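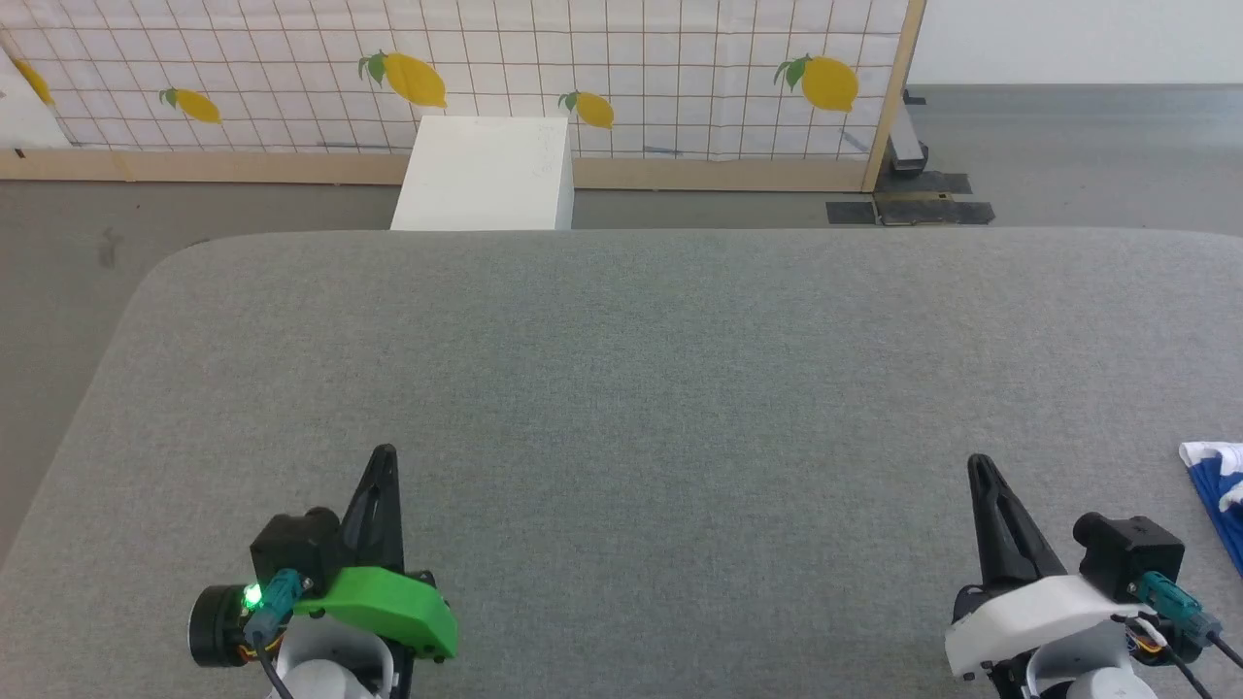

Section 4: Setting up night alerts and saving footage

Your Zekoline doorbell is on the wall, it's talking to your phone, and now comes the part we really enjoy. A few minutes spent on these settings will give you clear warnings when someone tries your door handle at night, and clips the police can open without any fuss. Have the app to hand and stand where you can see the front step (a helper to walk up the path is great, but you can do it alone).

Before you start

Check that the light ring on the doorbell is steady blue. If it is still blinking, go back to Section 3 and finish joining it to your wi-fi.

Setting the alert area

1. Open the app and tap Doorbell, then Alert Area.
2. Drag the corners of the yellow box until it covers your step, your door and the last stretch of path.
3. Leave out the pavement and the road. Every passing fox will thank you, and so will your sleep!
4. Tap Save, then walk up to the door at your normal pace. Your phone should buzz before you reach the bell.
5. If it buzzes late, slide Reach up by one notch and walk it again.

Note: On a shared landing, keep the box to your own doorway. Neighbours have a right to come and go without being filmed by you, and there is a Privacy Mask under the same menu for blanking out their doors and windows.

Turning on Handle Watch

Handle Watch uses the small sensor you stuck to the inside of the door in Section 2. It feels the handle move and starts a recording at once, even if the person has stayed out of the alert area.

1. Tap Sensors, then Handle Watch, and switch it on.
2. Choose your night hours. You can set different hours for each day, which is lovely if anyone in the house works shifts.
3. Close the door and press the handle down from outside. The app shows "Handle moved" and a clip begins.
4. Set Feel to Low if the door rattles in the wind.

Caution: Handle Watch does not lock anything. Lock the door as you always have.

When someone says they are an officer

A uniform on the screen can be very convincing, so use the two-way speaker and take your time.

1. Keep the door shut and tap Talk.
2. Ask for the caller's name, number and station.
3. Ring the police yourself on 101 and ask them to confirm the visit. Don't use a number the caller gives you.
4. If someone is trying to get in, or you feel in danger, ring 999 straight away.

Caution: Please don't go outside to confront anyone, however good the picture is.

Saving a clip for the police

Clips stay on the doorbell until its memory is full, and then the oldest go first. The memory holds 346 clips, so save anything important on the day.

1. Tap Clips and find the one you want.
2. Tap Keep. A small padlock appears and the clip can't be overwritten.
3. Tap Share, then Original. This keeps the date and time with the file. Screen recordings lose them.
4. Write down your crime reference number in the Notes box.

You can send up to 50 clips in one go. Check the doorbell clock first under Settings, Time, and tell the officer if it is wrong. Don't trim the clip, even if the first part looks dull.

Section 5 covers adding a second camera at the back door.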